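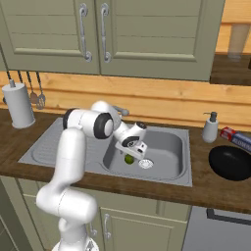

Sim kitchen, sink task. Gripper down in the basin, lime next to the strainer.

Sunday, November 1, 2020

In on my own, heating off, coat on. Writing this up before the Culby kitchen visit goes out of my head. Notes in the order I have them, sorry Gunther.

Where we are. Sink task runs in sim overnight on the Distorley machine. 257 tries logged since the last reset, lime start position shuffled within the basin each time. Haven't been through all of them. Watched a batch with tea. Misses bunch up when the lime starts near the drain, pads come down and the strainer rim gets there first. Same thing Wiebke said in the summer and I said it was a friction setting. It is not a friction setting. Wiebke was right, noted.

Things to fix in sim first:
- approach height over strainer, currently the same as everywhere else in basin. Daft.
- wrist angle when the tap is behind the arm. Planner goes the long way round and the elbow swings out over the drainboard.
- contact with basin wall not being logged as contact. Walls slope, real ones will too, so gripper will brush them.
- sink lit far too nicely. Real one at Culby is under a strip light that buzzes and makes everything look grey.

The visit. Culby canteen, back kitchen, pot wash side. Wiebke and me, early shift. Purpose was measuring up but we ended up mostly standing about and watching people work, which was more use.

What they do now: one person on the sink all shift. Veg and fruit get rinsed in the deep basin, then somebody fishes the stragglers out by hand before the pots come through. Limes, radishes, ends of carrots, the odd teaspoon. Water is either too hot or it's freezing depending who was there before. Hands go in and out all morning. The woman on the early showed us her knuckles without being asked. Cream in her apron pocket. Gloves provided, gloves fill up with water, gloves come off by nine.

So fishing-out is the job the arm gets. Only that. I keep having to say this to people, including to myself when I'm drawing up the task list.

What the staff asked, as near as I can get it from my scribbles:

Does it take the sink job? Answered no, it takes the picking-out. She said the picking-out is when she gets to stand still and talk to whoever's on veg. Hadn't thought of that. Wrote it down and underlined it. If the arm has the basin then she's on trays at the far end with her back to everybody. On paper that is the improvement. I don't think it feels like one from where she is.

Who gets the blame if it drops something down the waste? Didn't have an answer. Wiebke said whoever signed the set-up sheet, meaning us. That went down well. We now need a set-up sheet.

Can you reach past it to the tap? No. Not as drawn. With the arm mounted front left it comes up and over the drainboard and the bend sits right where people put their shoulder. In sim nobody has a shoulder. Should put one in. A plain block would do, person height, wandering about a bit on that side.

Does it stop if you put your hand in? Yes, supposed to. Man on pots wanted to see it do it, and fair enough. Not before it's been tested here with the foam hand and then with mine.

Will there be fewer of us? Supervisor answered that one before I could and the answer was long. My understanding: same number on the early until February at least, then a look at it. I don't love "a look at it". I said to her afterwards we'd want the people on the shift in the room when that happens. She wrote something down. Couldn't see what.

Nobody was rude. Couple of them were keen, asked about doing the teaching themselves. The young lad on veg picked up the pendant straight away, had the demo arm stacking cups in the office at break. He would be good at it. Question is whether that's a paid extra or just one more thing he now does. Raise with Wiebke before she writes the training page, not after.

Layout stuff, for whoever does the next scene (me):
Sim kitchen is a house kitchen. Wood planks on the wall, green cupboards, paper towels at one end and soap pump at the other. Pretty. Culby is steel and tile and a wet floor. Does it matter for the pick? Less than I thought for the grasp, more than I thought for the clutter. At home you've got a bowl and a box of foil on the side and they stay where they are. At Culby the side is different every ten minutes. Trays land on it. Somebody leaned a mop on the wall exactly where the base would go.

Keep the house scene as the easy one, don't throw it out, we need something that doesn't change to compare against. Build a second with:
- steel worktop, no wood anywhere
- basin same shape to start with, then make it deeper
- crates dumped on the drainboard side at random
- more than one object in the basin. Start with 3 limes and then mixed veg
- water. I know. Even a fake wobble on the surface would be something

Gripper. Wendex pads on order, the soft ones. The current pair are fine on a lime in sim since nothing in sim is slimy. Took a real lime from the fruit bowl here, washing-up liquid on it, tried it with the bench gripper Friday. Shot across the room. Tried again with a cloth wrapped round the pads, held it, but nobody at Culby is going to be changing a cloth. Put the lime back in the bowl after rinsing. Someone please don't eat it.

Speed. The sink person clears the basin by hand in 8 seconds when she's in a hurry, I timed it, she knew I was timing it. We're nowhere close. Gunther's line is that speed doesn't matter if it runs while she's doing trays. Partly agree. But pots arrive when they arrive, and if the arm's still dabbing about in there then the pots man will just reach in and do it, hand stop trips, arm parks, everyone waits on the reset. Seen exactly this on the label line. People end up working round the machine and the log says it's had a lovely quiet day.

So want a "give it back" button. Big one, elbow height. Hit it, arm lifts out, folds itself to the left, person takes over, no code, no sheet, no asking anybody. And the log doesn't count it as a fault against the person. Feel strongly about this last bit. If it goes down as operator fault they'll stop pressing it and just reach in.

Numbers the supervisor wants to see: nearly 100 clean picks in a row, on the bench, before anything is bolted down on site. She said "nearly". I asked what nearly was and she laughed. Will treat it as all of them.

To do
Me: strainer height fix, rerun overnight, look at the misses properly and not just the funny ones. Shoulder block. Button drawing.
Wiebke Lindemann: set-up sheet, ask about pay for the pendant training, ring about the pads.
Gunther Schmieder: mount on the right hand side?? Check reach to the far corner of the basin. Also can we get the base under the worktop, no idea, probably not, but ask.

Loose ends. Nobody's said what happens to what it picks out. At present it goes in a tub by the veg station. Arm can't reach the tub from the left mount. Either the tub moves or somebody moves the limes, and if somebody moves the limes we've given her a new job of carrying limes about. Tub needs sorting before the base does.

Also the early shift want it to be quiet. They have the radio on. Bench arm whines on the wrist joint, was going to leave that but will now look at the gearbox settings.

Job started on the Distorley machine, left running, please dont switch it off at the wall again. Keys back on the hook. Home.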